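Community > Traditional Areas & Local News > Gondik > Topic: Market levy and who speaks for the lorry park

Print this topic | E-mail this topic

kwabs_pilham
So the Gondik chief's linguist went round the lorry park with a new levy notice and the drivers are refusing to pay. Anybody have the full story? My aunt sells there, she says two different people are collecting now. One from the assembly, one from the palace. She paid both. Not happy.

asadi_girl
Same at the Asadi end. Man came with a receipt book, no stamp on it. I asked him who sent him and he said "the elders". Which elders. He walked off to the next table.

Old Tollgate
The lorry park sits on stool land, always has. The assembly graded it and put up the shed but nobody signed the land over. So the palace has a claim to something. Whether that something is a daily toll from a woman selling tomatoes is another matter.

kwabs_pilham
Then they should fight it out with the assembly and leave the sellers out of it

Old Tollgate
Agreed. Just saying it isn't theft like some people on the other thread are shouting.

merci4u
I'm one of the people shouting lol. If I pay the assembly for a space and then a second man wants money for the same space, what do you call that?

Old Tollgate
Double charging. Bad, yes. Theft, no. The old arrangement under the late chief was one collector and they shared it out after. That worked fine until he passed and the regent and the assembly man stopped talking.

merci4u
"Shared it out." OK. Did anyone ever see the book?

asadi_girl
My mother says no. She sold there a long time.

drv_ivuvau
Driver here, Ivuvau road. Correcting a few things. We did not refuse to pay. We refused to pay TWICE. The union wrote to both sides before the strike and got one answer, from the assembly, saying "the matter is receiving attention". Nothing from the palace. So we parked. 76 vehicles off the road that morning, our own branch list. People had to walk to the junction with their loads and I'm sorry for that, my own sister was one.

merci4u
Respect for the strike but the passengers suffered more than any chief did

drv_ivuvau
I know it. What else would you have us do though

merci4u
Pay one and show the receipt to the other.

drv_ivuvau
Tried. Boys at the rope dont read receipts.

kwabs_pilham
The radio station put a piece up about it, pasting the whole thing because the site keeps going down.

----
GONDIK LORRY PARK: REGENT CALLS FOR CALM AS LEVY DISPUTE DRAGS ON

The Regent of Gondik has appealed to drivers and market women to remain calm while the Traditional Council and the assembly settle who may collect tolls at the lorry park. He spoke after a closed meeting at the palace on 2018-09-20.
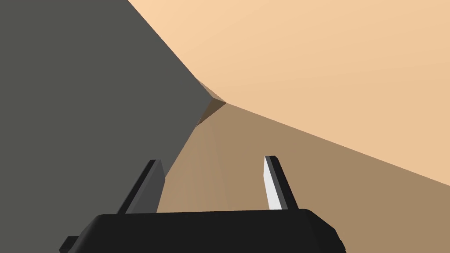
Jhosep Espinoza, Community Correspondent

The Regent said no trader would be removed from the park over unpaid tolls before the next sitting in October. He asked the youth to take down the rope at the entrance.

The assembly member for the area said 198 traders are on the official register and each holds a numbered card. Anyone without a card should come to the office in Pilham and be entered free of charge.

The queen mother's spokeswoman told the meeting that the women had not been consulted and would want three seats at any future talks. The Regent said he would put it before the elders.
----

asadi_girl
198?? No way. There are more sellers than that on the Asadi side before you even reach the shed.

kwabs_pilham
Registered ones, it says. Half the women never got a card.

asadi_girl
Then the register is useless and so is the promise. "No trader would be removed", which traders, the ones on the list or all of us

Old Tollgate
Fair point, and worth somebody asking at the office. My reading is everybody. The regent doesn't go by the assembly's list.

drv_ivuvau
Rope is still up btw. Passed this morning.

merci4u
Of course it is

Old Tollgate
Give it some days. He asked, he didn't order. A regent isn't a chief and those boys know it. Real trouble is there's no substantive chief and three families each say it's their turn. Until that's done any agreement the regent signs, the next man can tear up.

kwabs_pilham
So we wait for a chieftaincy case to finish before my aunt can sell okra in peace. Wonderful. Those cases take years.

Old Tollgate
I didn't say it was good.

drv_ivuvau
Union position is simple. One collector, one stamp, money into one account, both sides sign. We'd start paying the same day.

asadi_girl
And who holds the account. The bank is in Pilham, the palace people won't travel to sign, you watch

merci4u
Give the queen mother the book. Serious. She's the only one all the women will listen to and she gave the best speech at that meeting from what I heard. Three seats is too small, ask for half.

Old Tollgate
Custom wouldn't stop it. She has had charge of market matters before, in my grandmother's time anyway.

drv_ivuvau
Drivers may not like it. Park is not the market.

merci4u
Park is full of market women, my friend. Look behind your bus.

drv_ivuvau
Ok ok. I'll raise it at branch. Not promising anyting.

kwabs_pilham
Went with my aunt to the office in Pilham for the card. Nearly three hours in the queue and then the man said the cards are finished, come back. They did write her name in the book. I took a picture of the page on my phone so they can't say she never came.

asadi_girl
Smart. Did they charge her?

kwabs_pilham
No, free like they said. To be fair to them.

asadi_girl
Ok then I'll take my mother. What time do they open?

kwabs_pilham
Board says eight. Man with the key came later than that. Carry water, and her old toll tickets if she kept any, they were asking people for those

Print this topic | E-mail this topic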